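Plates, grapes and a borrowed craft mat: Powell hall table day draws a crowd

By Carys Hopkin
June 7, 2024

Busy morning at the Powell community hall. Tables out early, plates on them soon after, and people still coming through the door when this reporter had to leave to file. 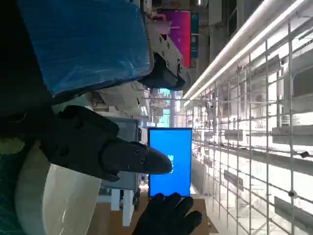
2 min read

The table day is put on by Skestilum, the secondhand dish and kitchenware exchange that started up in April. Idea is simple. Bring a plate you don't use, take home one you will. No money changes hands unless you want a coffee.

Menaka Dissanayake, who runs the exchange, had hoped for 80 pieces. More than that came in before the first pot of coffee was gone, she said, and a second table had to be found from the back.

"Mostly single plates," she said. "The one left over from a set. People feel bad throwing it out and they feel silly keeping it."

Everything gets looked over before it goes on display. Chips, cracks, worn glaze. Anything not safe to eat off goes in a crate for the Lurkisa mosaic class, which will take as much as it can get.
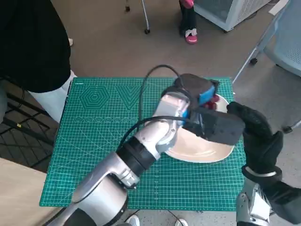
Serving dishes went fastest. Platters too, and the bigger bowls, with a short line forming at one point for a stack of matching soup plates that Prys Jenkins had carried in from his car. Sorting was done on a green cutting mat of the kind quilters use, and the printed grid turned out to be handy for sizing — set a dish down, like the shallow oval one in beige glaze, and you can read the length straight off the lines. Jenkins said he is going to do the same at home, where nothing fits his cabinets.

Lleucu Ruddock came for one dinner plate and left with 8. She broke most of a set in a move last year and has been eating off saucers, she said, laughing. None of the new ones match. Doesn't bother her.

There was also a small display on how to lay out fruit and cheese for company, run by Grerkum, the produce stand on the corner. Dilwyn Cadwaladr from the stand had advice for anybody who stopped. Keep grapes on the stem, cut into small bunches. Use a plain plate. Don't wash them until teh day you need them.
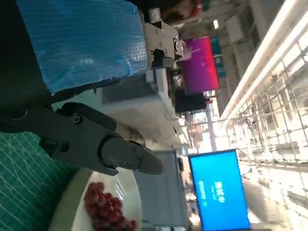
Cadwaladr also said to leave more room than you think you need, as people pick from the edges first and the middle ends up looking picked over either way. He had a few words on knives which we dont have space for.

Not everything found a home. Gravy boats, mainly. Dissanayake said those will be held over, along with 18 mugs nobody asked about.

Skestilum wants to move 1,000 pieces by the end of the year. Next step is shelves — right now it all lives in boxes and has to be unpacked each time. Anyone with sturdy shelving to give away can leave a note at the hall office.

Drop-offs are taken at the side door during office hours. Please wrap plates in newspaper or an old towel. No glass lids, no nonstick pans.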